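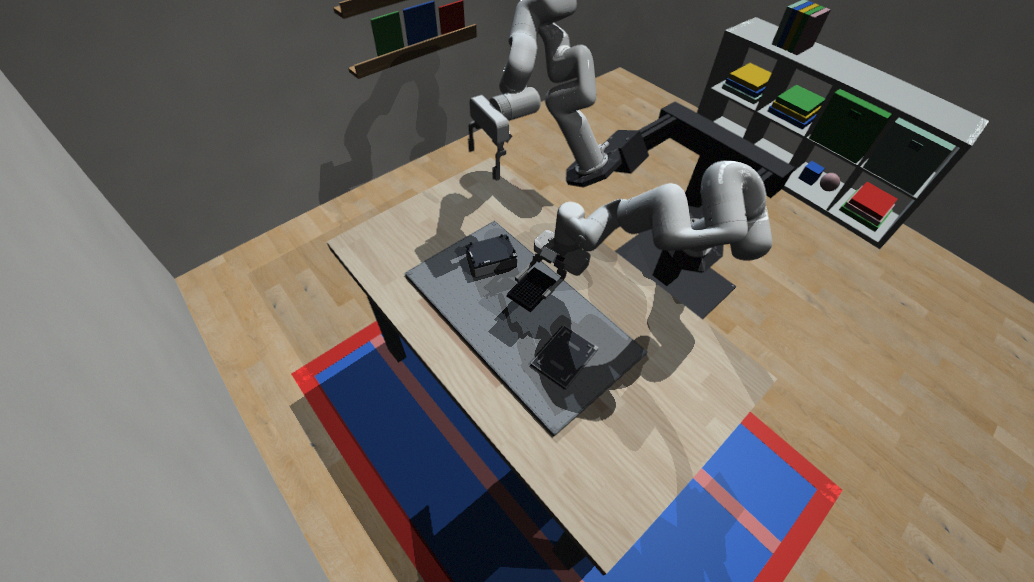 Flonham – pre-session and in-session checklist, plate handling by remote control
February
By the Manzano cell desk

This checklist covers the simulated two-arm cell known as Manzano. It applies whenever an operator drives the arms by hand controller to record demonstrations of the plate task. Fill it in at the start of each session and keep it open until the last recording is saved. Mark each item OK, NOT OK or N/A. Anything marked NOT OK needs a comment, even a short one.

The entries below are from the session that produced recording 659.

1. Operator station

1.1 Chair, desk and hand controllers set so the forearms are supported. OK
1.2 Controller cables clear of the operator's feet and the chair wheels. NOT OK
Comment: The left cable ran under a wheel. Moved to the back of the desk and taped down. A longer cable has been requested.
1.3 Stop pedal within reach of the right foot, pressed once, arms held position. OK
1.4 Headset or screen clean, text readable at the edges. OK
1.5 Operator rested for at least ten minutes since the last batch. OK
Comment: The break was taken but not logged. Write the time down next session.

The pedal test is done even though the arms are simulated. The same Gomex controller software drives the physical cell, and operators move between the two. A habit dropped on one side is soon dropped on the other.

2. Scene load

2.1 Correct scene file loaded, version matches the session sheet. OK
2.2 Both arms attached to the black frame, no gaps or overlaps at the mounts. OK
2.3 Table level, mat lying flat on it, nothing sinking into the surface. OK
2.4 Room furniture present: bookcase, wall shelves, books. OK
Comment: These play no part in the task. They are still checked, as a missing shelf has meant a half-loaded scene before.
2.5 Lighting preset recorded on the sheet. OK
Comment: Strong-shadow preset. Arm shadows fall over the table for much of the task. Operators find it harder to judge height with this preset and should go slower on the way down.
2.6 Physics running at the normal rate, no dropped steps in the first minute. OK

3. Grip on the plate

3.1 Gripper opened fully before the approach. OK
3.2 Fingers lined up with the long sides of the plate, one on each side. OK
3.3 Pads meet the sides and do not press down on the wells. OK
3.4 Closing speed at the low setting. NOT OK
Comment: Set to medium from the previous task. The operator noticed on the second attempt and changed it. Both attempts were thrown out.
3.5 Plate checked in the close view after closing and before lifting. OK
3.6 Grip force reading steady for two seconds. OK
Comment: Reading dipped once and came back. Accepted.

Item 3.5 is the one most often skipped. From the operator's usual view the forearm and wrist can hide a good part of the plate, and a grip that is a little off still looks fine. Switch to the close view, look at both pads, then lift. If one pad has not met its side, open and start the approach again. Do not try to fix it by squeezing harder.
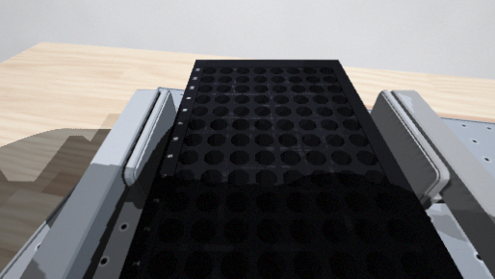 Comment received on section 3: the two-second wait should not be left in the recordings. I have trained on the last set and the arm now pauses after every grip, whether the plate is held properly or not. It learned the waiting and none of the checking. Either cut the pause out afterward or have the operator check while moving slowly. I would also like to know whether the close view is saved along with the rest, as I could only find it for part of the set.

Reply from the desk: The point about the pause is fair. Operators will go on waiting, and the pause will be marked so that it can be cut before training. The uncut file is kept. The close view is saved for every recording from 587 onward. Earlier ones have it only where the operator turned it on.

4. Carrying the plate

4.1 Lift straight up before any sideways motion. OK
4.2 Wrist turned smoothly, no sudden flips near the joint limits. NOT OK
Comment: One flip during the carry. The operator had let the elbow drift too high and the wrist ran out of travel. Stopped with the pedal, recording discarded.
4.3 Plate tilt kept small except where the task sheet calls for it. OK
4.4 Clear path past the other items on the mat. OK
4.5 Second arm parked with gripper open and out of the path. OK
Comment: Parked on the far side of the table. The second arm is live while parked – if its controller is picked up by mistake, it will move. Set the left controller down in its cradle and check the light has gone out.

Tilt caused some talk in this session. In the simulator nothing spills, and an operator can carry a plate at a steep angle and still get a recording marked as a success. On a bench with filled wells that same motion would be a failure. Recordings with tilt beyond the sheet's limit are to be marked down, whatever the success flag says.

5. Placing and release

5.1 Lower at the slow setting for the last part of the descent. OK
5.2 Plate seated before the fingers open. OK
5.3 Fingers opened straight out, no twist at the wrist. OK
5.4 Arm raised clear before moving sideways. NOT OK
Comment: The arm began to move sideways too soon and a fingertip touched the rim. Kept as an example of a bad release and labeled as such. It does not count toward the batch.

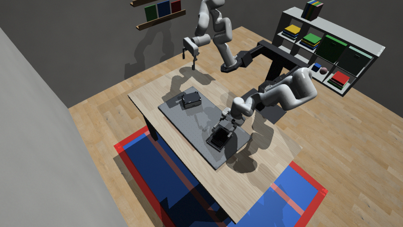 587 words

6. Recording quality

6.1 Start and end of each recording marked by the operator, not by the timer. OK
6.2 Hands still for a moment before the start mark. OK
6.3 All camera views present and in step with the joint data. OK
Comment: Checked by watching one grip closing in each view and comparing it with the gripper trace.
6.4 No long idle stretches. OK
6.5 Failed attempts labeled with a reason. NOT OK
Comment: Two were labeled "bad" with nothing else. That is of no use to whoever sorts them later. Use the list: missed grip, slip, collision, wrist limit, early release, operator stop. If none of these fits, write a few words.
6.6 Starting positions varied across the batch. OK
Comment: Varied, but mostly along the long side of the mat. Next session should shift the starting position across it as well.

A batch is 14 accepted recordings. Do not rush the last few to finish before a break. The late ones in a batch tend to be quicker and rougher, and a robot trained on them will copy the rough ones as readily as the careful ones. If the operator is tired, close the batch short and say so on the sheet.

7. Operator comments

The right controller felt loose at the trigger. It still read correctly from open to closed, so the session continued. Swap it for the spare before the next one and note whether the feel improves.

Lowering with the strong-shadow preset is easier if the view is moved down toward table height. From the steep view it was hard to tell the plate from its own shadow near the end of the descent. The view position can be saved – press and hold the menu button.

The request for a sound when both pads make contact has been passed on. There is no date for it yet.

8. Close-out

8.1 Both arms returned to park, grippers open. OK
8.2 Controllers in cradles, lights out. OK
8.3 Closing speed set back to low for the next operator. OK
8.4 Discarded recordings moved to the discard folder, not deleted. OK
8.5 Free disk space noted on the sheet. N/A
Comment: The storage page was down. Check first thing.
8.6 Open items carried forward: longer left cable, spare right controller, pause marking, starting positions across the mat.

Cell status: released for use once 1.2 and the controller swap are signed off.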